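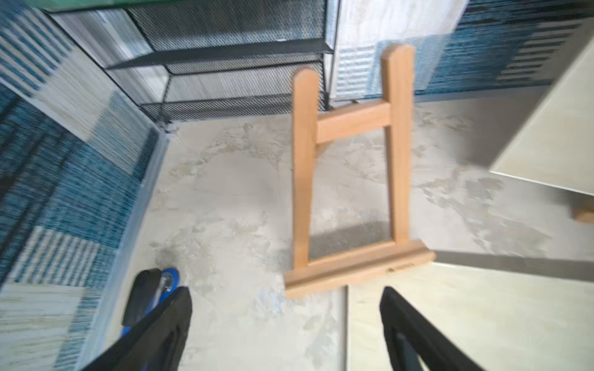
Small wooden tabletop easel on a marbled floor.

Trellimness Menu Labeling Service: Frequently Asked Questions

General

What does the service cover?
Trellimness calculates nutrition values for restaurants, bakeries and caterers that print calorie and fiber figures on menus, shelf cards or packaging. We work from your recipes. Laboratory testing is available through Norkis at extra cost and is quoted separately.

Do I need lab testing?
Usually no. Calculation from recipe data is suitable for most baked, boiled and assembled dishes. Testing is recommended for deep-fried items, where oil uptake varies with batch size and frying time, and for fermented products, where sugar content changes during production.

Who reviews the results?
Every recipe is entered by one analyst and checked by another. Joaquín Yáñez supervises calculation. Vasilică Buzatu handles label layout and wording.

Submitting recipes

What format should recipes be in?
Use the Brevow spreadsheet, which is sent when your account is opened. One recipe goes on each tab. Handwritten cards are accepted but take longer to process.

Can I use cups and spoons?
Weights in grams are preferred. A cup of flour can differ by a fifth or more depending on how it is filled. If you give volumes, we convert them with standard densities and mark the result as estimated.

What yield information is required?
Give the weight of the finished dish after cooking and the number of servings. Without the cooked weight, we apply a standard yield factor, and the values per serving will be less reliable. Weigh the full pan, then subtract the weight of the empty pan.

How are ingredients with their own labels handled?
Send a copy of the full nutrition panel and ingredient list for each packaged item. If you switch suppliers, send the new panel. Bread, stock bases and sauces differ widely between makers.

Is there a limit on the number of recipes?
The basic plan covers up to 300 recipes. Larger menus are handled under the Medina plan, which has a limit of 2000.

Values and rounding

Why do your figures differ from my own total?
The most common reason is rounding. We carry full values through the calculation and round only at the end. Adding up rounded figures from individual ingredients gives a different answer. On the calculation sheet, a side dish may appear as 133 calories per serving; the printed label will show 130.

How are calories rounded?
Under the default label setting, values up to 50 calories are rounded to the nearest 5, and values above that to the nearest 10. Other settings can be applied to unlabeled menu copy on request.

How is fiber counted?
Fiber is taken from the ingredient database or from the supplier panel. Added isolated fibers are entered on a separate line, as not all of them may be declared as dietary fiber. State the exact name of the ingredient.

Are alcohol and cooking losses included?
Yes. Alcohol is reduced according to cooking method and time. Vitamin losses are applied only if vitamins are to be declared. Marinades that are poured off should be weighed before and after use so that only the absorbed part is counted.

Changes and corrections

What happens if I change a recipe?
Resubmit the tab with the changed lines highlighted. Changes in portion size alone are recalculated free of charge. A change of ingredient counts as a new review.

How long are files kept?
Recipe files stay on the account while it is active. Closed accounts are cleared each June. Download your calculation sheets before closing the account.

Can you confirm a dish is allergen free?
No. We list allergens that are present in the ingredients as submitted. Cross-contact in the kitchen is outside the scope of the service, and "free from" claims remain the responsibility of the business making them.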